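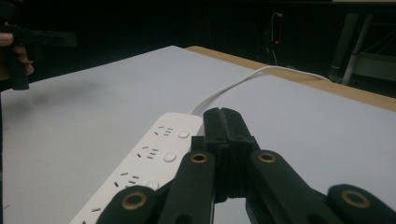
Nernimus replied that the notice period runs from the day the branch receives the form, and the thread was marked answered on that basis.

Changing branches in the middle of a course at Detura

Amini
I have a prepaid evening course at the Detura language school, Fitwood branch, and I am moving in October. There is a branch near my new address. Can the unused lessons be transferred, and does my level carry over? The contract mentions 90 days but does not say what they are counted from.

Nernimus
Lessons transfer if the course type exists at the new branch. Check that first, as smaller branches do not run every level. Submit the transfer form at your current branch at least 7 days before your last lesson there. Notice starts when they stamp it, so an emailed copy does not count until it is printed and received. The 90 days is the period in which you must take your first lesson at the new branch, counted from the transfer date. Your level carries over. Textbooks are the same at all branches. Makeup lessons are handled separately: up to two can be moved, and any others have to be used before you leave.

fitwood_evenings
Mine took three weeks and they made me do the level check again. It was short. Ask for a printed balance of remaining lessons, mine was wrong by two. Not sure about private lessons, I only had group.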